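# When a Robot Won't Let Go

A robot hand, called a gripper, has to do two jobs. It has to close on something, and then it has to open again. Most people only think about the first one.

At a company called Voditach, a gripper was learning to sort laundry. It had picked up clothes 1,035 times with no trouble. On the next try, it closed on a sleeve and stayed closed. The computer told it to open. The fingers didn't move.

The motor kept pushing and got too hot. A sensor noticed the heat and cut the power. Cutting the power is called a **safety stop**. It keeps a small problem from turning into a fire or a hurt hand.

## What went wrong?

Workers took the gripper apart and found a loose thread wound around one of the joints. Cloth is hard for robots. It bends, it folds, and bits of it get into places where a block or a cup never could.

A gripper like this one has arms that are joined by pivots. A pivot is a point where a part can turn. If one pivot jams, the arms linked to it can't swing the way they should. 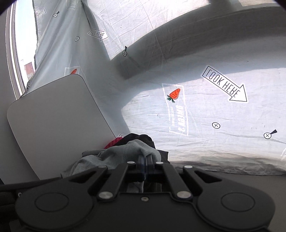
*Gripper fingers at a pile of clothes. The round silver screws are at the pivots.*

## What changed?

The gripper now gets checked for threads after every 328 pickups. The workers also have a rule: never pull on a stuck gripper until the power is off. It could start moving again while your fingers are inside.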